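Visita al taller compartido Barreto, 18 de febrero de 2025

Llegamos con ganas de ver el montaje Vukska: dos brazos sobre un mismo raíl de aluminio. La estructura salió de un pedido a Gralar y costó 90 euros.

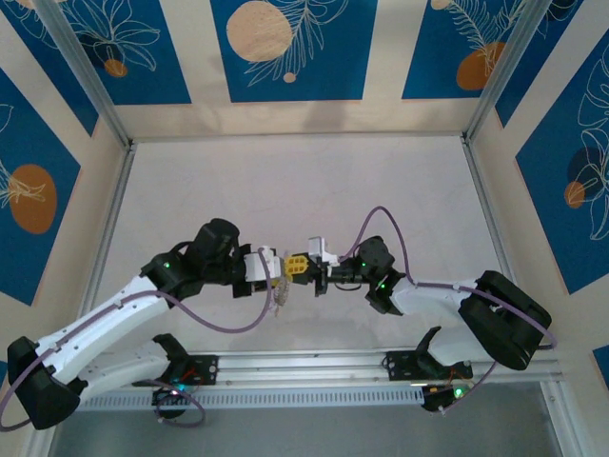

El raíl se cambió en enero – el anterior flexaba – y el ajuste llevó casi 20 horas.

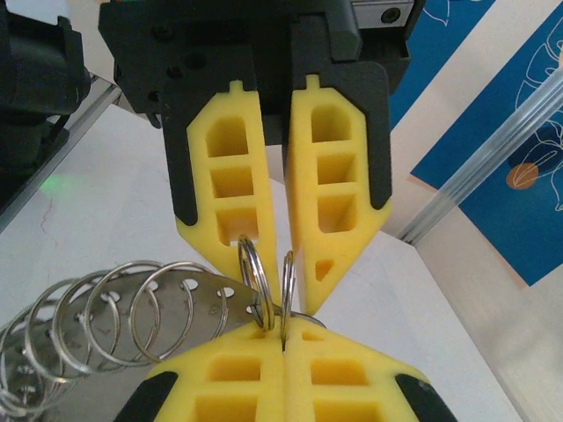 Drorkard comentó que en su garaje usa dedos impresos y los cambia cada 10 sesiones. Tomamos nota.
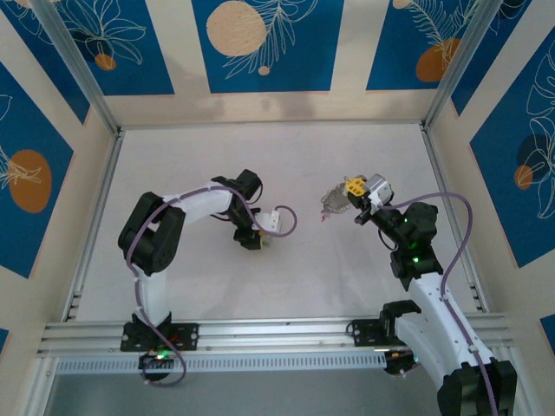

Boletín n.º 40

La próxima visita será en junio.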